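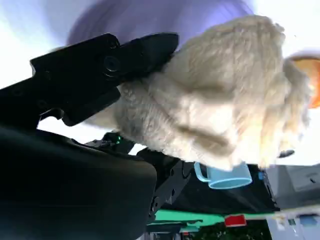 Visit to the Gretevthorpe wool scouring works, 18 February 2024

The works stands on the river side of Gretevthorpe, beyond the Braltham road, and takes in fleece from farms on both banks. Our party met at the weighbridge and was taken round by Dörte Kettler, who has run the scouring line since it was moved from Jemholm.

Fleece arrives in sheets and is sorted by hand on slatted tables. Stained wool and belly wool are put aside and sold for insulation. The rest passes through an opener, which shakes out loose dirt, and then into the scour.

The scour has three bowls in use. The first is kept at more than 50 degrees, with a mild detergent, and removes most of the grease. The second runs at 50 and the last, a plain rinse, at 40. Squeeze rollers between the bowls limit the carry-over of dirty liquor. Kettler considers roller pressure the setting most often got wrong: too light and the rinse fouls by midday, too heavy and the wool mats.
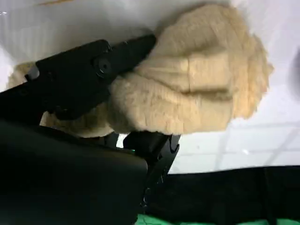 Drying is done on a perforated belt with warm air drawn down through the wool. The moisture content is checked by oven test at the start of each shift. Dried wool goes by duct to the baling room and is pressed into bales.

Grease is recovered from the first bowl by centrifuge. The yield varies a good deal with the breed and the season, and is lowest from the coarse hill fleeces that come in from September. Waste liquor goes to settling tanks behind the boiler house. The sludge is composted on site and taken by a grower at Braltham.

We were also shown the old Jemholm opener, now used only for short runs. Its main bearings were replaced last winter and the guards are new. The noise level beside it is still high, and ear defenders are needed past the yellow line.

Parking is at the weighbridge. The sorting floor is unheated.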